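How to hand over zip pulling to a robot arm on a pouch finishing bench
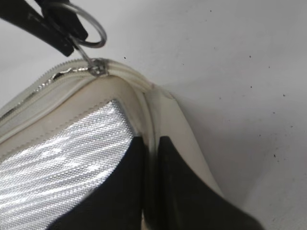 Isla Penhaligon-Roe

These notes are for anyone setting up a small arm to open and close zips on made-up pouches, at the point where they come off the sewing line and go to final check. They come from the finishing room at Vurnden, where we make cosmetic pouches and pencil cases, mostly for other people's labels. The arm is a Nordin with a two-finger gripper and a small camera at the wrist. If yours is different, the settings will be different, but the order of work should hold.

The job

Every pouch has its zip run fully open and fully closed before it is packed. It sounds like nothing. On a busy shift it means the same pinch and pull all day, and the people who did it ended up with sore thumbs and taped fingers. It was also the job given to whoever was newest.

The arm takes over the pull and nothing else. A person still lays the pouch down, looks at it, trims threads, decides whether it passes and packs it. Please get that clear with the bench before anything is bolted down. We left it vague at the start and had three weeks of people assuming the bench was going altogether.

What you need

An arm that can hold a slow, straight pull with a force limit you can change.
A gripper with slim fingers. Fat ones hide the slider from the camera.
A plain, pale, matt work surface.
A soft clamp or a low fence to hold the far end of the pouch.
A stop button that both the operator and the person opposite can reach.
A reject tray, kept on the operator's side.
A sample of each style you intend to run, including the awkward ones.

Before you start

Sit with the people who do the job by hand and watch them. Ask them to do it slowly. Ours all did something that was not on the work sheet: they put the other hand flat on the pouch just behind the slider, so the top edge stayed straight while the zip ran. The arm has no other hand. That is what the clamp is for, and it took us far too long to see it.

Then sort your styles into three piles. Straight zips with a large pull are the easy ones. Zips that go round a corner are harder. Zips with a short metal tab and no ring go in the last pile, and you may decide to leave those as hand work. We did.

Step 1. Set the surface and the light

Use a plain top with no shine. The sheen on metallic cloth will confuse the camera more than you expect. Our silver fabric has a diagonal rib, and under the old strip light it threw bright streaks that the software read as zip teeth. We moved the light to the side and lowered it until the teeth were the clearest line in view.

Wipe the top at the start of every shift and after each style change. Dark bits show on a white surface, and cream trim picks up anything that is lying there. Put the wipe on the operator's sheet as a proper task with time allowed for it. If it is only a good intention it will be dropped on the first busy day.

Step 2. Place the pouch

Lay the pouch with the zip rim towards the gripper and the far end under the clamp. The clamp should touch the trim and stay clear of the face fabric. Faux leather marks if you press it for long, so use the felt pad and set it just tight enough that the pouch does not slide when you tug the corner by hand.

Lift the ring so that it stands away from the slider. If it lies flat against the rim the fingers have to dig for it and will scrape the border sooner or later. Lifting it takes the operator a moment and saves a good many rejects.

Step 3. Teach the grip

Drive the arm by hand at its slowest speed. Bring the fingers to the ring, leaving the slider itself alone. A split ring gives the gripper something to hold that can turn a little as the direction changes, and the wire between ring and slider takes up small errors in position. Gripping the slider directly leaves no slack at all and will drag the tape sideways.

Close the fingers until the ring is held, then stop. More force does no good. Thin wire bends, and a bent ring is a reject even if the zip runs perfectly.

Save this position under the style name. Use the name that is on the job ticket. We had a month of confusion from saving ours under the colour.

Step 4. Teach the pull

Pull low and along the line of the teeth. The common mistake is to pull upwards, which lifts the rim and locks the slider. Keep the fingers only as high above the rim as the pull allows.

Set the force limit low and raise it a step at a time until a good zip runs end to end. Then go up one more step and stop there. A zip that needs more than that should go to a person to look at. You do not want the arm winning an argument with a faulty zip.

Step 5. Teach the corner

On a pouch with rounded top corners, the zip turns and carries on down the side. Treat this as a separate move. Slow down before the curve, add at least four points round it, and let the wrist turn with the direction of travel. On our cream-trimmed style the border curves with the zip, so you can use the stitch line along the inside of it as a guide when you place the points by eye.

Run the corner in both directions. A path that opens well will not always close well.

Step 6. Run a trial batch

Our first trial was 179 pouches, which was one delivery crate and happened to be what was ready. The arm stopped on 59 of them. Most of those stops were missed rings, where the ring had dropped flat between placing and gripping. We put in the lifting step after that, and a small delay came out of the program that had never been needed.

Do not hide the stop count. Put it on the board by the bench. The operators will have worked out the cause before you have opened the log, and they need to see that you are using what they tell you.

Step 7. Hand over

The person running the bench must be able to do all of the following without calling anyone:

Stop and restart the arm.
Release the gripper by hand.
Pick a style from the list.
Lower the force limit.
Take a style off the arm and go back to hand work for the rest of the shift.

That last one caused some discussion with the office. My view is that if only an engineer can switch the arm off for a bad batch, the operator spends the shift feeding something they know is wrong, and then gets asked about the rejects.

Allow two full shifts for each person, with someone sitting beside them for the first. Pay it as training time.

What changes for the people on the bench

The sore thumbs have mostly gone. Nobody wants the old way back on the corner styles.

Other things have been less welcome. When you pull a zip yourself you feel it catch, and you know straight away whether it is the slider, the tape or a thread. The arm gives you a stop and a force reading. Our longer-serving people found that hard, and for a while faults got through that they would have caught. We now ask the operator to pull the first 7 of every batch by hand before the arm takes over. It keeps the feel for it in the room and it finds bad deliveries early.

Talk has changed too. The bench used to be two people facing each other with their hands busy. With the arm between them they could not see one another properly, and one of them asked to move. We turned the arm to come in from the side. It costs a little reach and was worth doing.

The pace also needs watching. The arm does not slow down after lunch and a person does. We set it to wait for a tap on the pad before each pouch, so the operator sets the pace. You will be asked to take this out. Leave it in for at least the first 2000 pouches, and then talk to the people who are using it.

Pay and grading should be settled before the arm goes live. Running the bench is a different job from pulling zips. At our Petby site the grade was changed on the same date the arm started, and they had a much easier time than we did, having left it until afterwards.

Common problems

The fingers close on nothing. The ring is flat, or the light has been knocked. Check the light first.

The slider moves a short way and stops. Look for a loose thread in the teeth. If there is none, the clamp is letting the rim bow.

The pouch creeps towards the arm. The felt pad has gone shiny. Replace it.

Scuffs on the trim. The approach is too low, or the fingertips have a burr. Run a cotton bud along the tips and see if it snags.

The camera loses the zip on metallic cloth. Side light again. If that fails, place the pouch at a slight angle so the sheen falls away from the teeth. The Casatix software lets you save an angle for each style, but you have to turn the option on under fixtures.

Stops at the same point on every pouch. One of your corner points is in the wrong place. Delete it and teach it again; nudging it never seems to work.

Looking after it

Start of shift: wipe the top, check the fingertips, test the stop button from both sides.
Style change: wipe again, load the saved style, run one pouch at the slowest speed.
End of shift: open the gripper fully and park it away from the seat.
Monthly: new felt pad, check the clamp screws, go through the stop log with the operators present.

The style list is kept in the blue folder as well as on the controller. If you teach a new style, write it in both.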